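Getting sheets white again

Quick one, doing this between loads. Works on cotton and cotton blends. Not silk, not wool.

What you need: washing soda, oxygen bleach powder (I use Brollemix, any is fine), a tub, hot water.

1. Strip the bed, check the care tag. Pretreat yellow spots with dish soap. 5 minutes is plenty.

2. Fill the tub with the hottest water the tag allows. Stir in 100 grams of oxygen bleach and a scoop of soda. Disolve it first, then sheets in.

3. Soak overnight. Push them under once or twice if you remember.

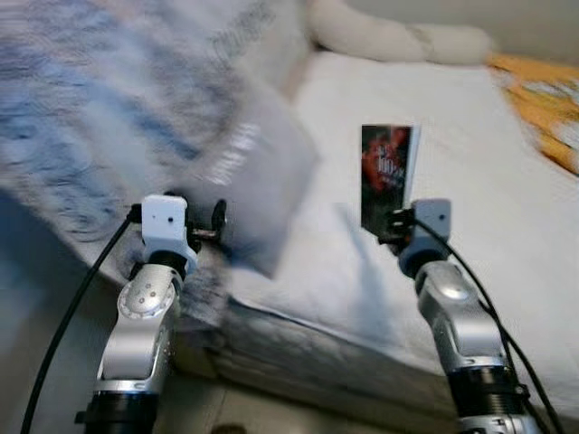

White sheet on the bed.

4. Wash on hot, normal detergent, no softener – softener leaves a film and the gray comes right back. Extra rinse if your machine has it.

5. Dry outside if you can. Sun does alot. June is best, obviously. Otherwise low heat, take them out a bit early.

Never mix this with chlorine bleach or vinegar in the tub. Just don't.

Still yellow? Repeat the soak once. After that it's probably old body oil – try an enzyme detergent, cold soak, then hot wash again.

Pillowcases same way. Colored trim, test a corner first.

– Jong-dae Shim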